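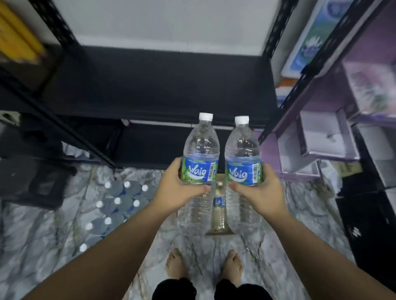 Home | Journal | Household Records | Archive | Contact

Keeping a Water Reserve at Home

It has been the practice of this journal to set down, at the start of each year, the arrangements by which our household keeps itself in order. The present entry concerns drinking water. It was prompted by an interruption to the supply in Saltness during January, which lasted 41 hours and affected 569 addresses, ours among them.

Notice of the interruption was delivered by card the evening before. The card stated that a section of main would be replaced and that residents should make suitable provision. It did not say what provision was suitable. By the time I reached the store on Darnonholm Road, the shelf had been cleared, and I returned with a carton of orange juice and a bag of ice.

I have therefore adopted a written procedure, which is set out in the following paragraphs for the benefit of relatives who have asked for it.

Quantity. The household keeps one gallon for each person for each day, with three days as the minimum. A further allowance is made for the dog. Water for washing is kept separately, in lidded pails in the utility room, and is not to be used for drinking under any circumstances.

Storage. Drinking water is kept indoors, away from direct sunlight and away from paint, fuel and cleaning products. The garage was considered and rejected, as it becomes very warm by June. The lower shelf of the hall closet has been assigned to this purpose, and the winter boots have been moved to the porch – a decision that was not unanimous.

Rotation. The oldest stock is placed at the front and is used first. Each case is marked with the month of purchase in black marker on two sides. The stock is reviewed when the clocks change, at the same time as the smoke alarm batteries.

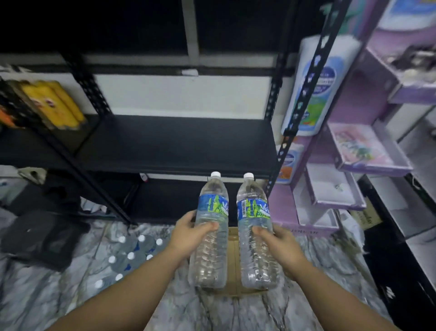 Bottled water, with part of the stock still in its wrap.

Records. I maintain a single sheet inside the closet door, showing what has been added and what has been removed. Members of the household who take a bottle for the car are asked to initial the sheet. Compliance has been partial.

Cost. The reserve was assembled over several weeks as part of the ordinary grocery shopping. I considered a fixed tank from Gralico, and a representative was courteous enough to visit and measure the utility room. The quotation came to $3,445 with installation. The proposal was declined, although it may be looked at again if the roof work is postponed.

Readers in apartments have less space available to them. My sister keeps hers beneath the guest bed in shallow crates, and reports no difficulty except when there are guests.

The next entry will deal with flashlights, and with the matter of the missing can opener.

Iresha Khondokar
The Khondokar Household Journal

2 comments

Maureen T.
We were on the same stretch of main and had the kettle filled and nothing else. Does your gallon per person include cooking? We got through a lot more than I expected, mostly pasta.

Delphine
Please say more about the pails. Mine smelled odd after a month, even with the lids on. And I side with whoever wanted the boots left where they were.

Last updated: February 2024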